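The Ouazzani cutter was rated for 16 sheets of light cardstock. Latifa Tahiri fed it two at a time. She set the guide at 5 inches, lowered the blade, and checked each edge against the steel ruler before stacking the blanks face down.

The order was for 30 thank-you cards. Charito Bañez wanted a kraft base, one layer of cream, and a stamped fern in green pigment ink. She had also asked for no glitter, underlined.

Latifa mixed the green on a glass plate. The first fern printed heavy at the stem. She cleaned the stamp, reduced the ink, and put a sheet of craft foam under the card. The second fern was even.

"Is the glue the Nuvon?" Charito asked over the phone.

"Vonero. The Nuvon wrinkles cream stock."

"My mother used Nuvon."

"On cream?"

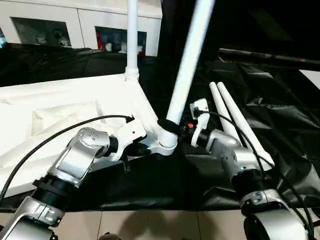
There was a pause on the line — long enough for Latifa to score another fold.

"On everything," Charito said. "They all wrinkled. I still have them."

Latifa put down the bone folder. She opened the lower drawer, found the old bottle, and tested the cap. It turned.

"I can do one that way," she said.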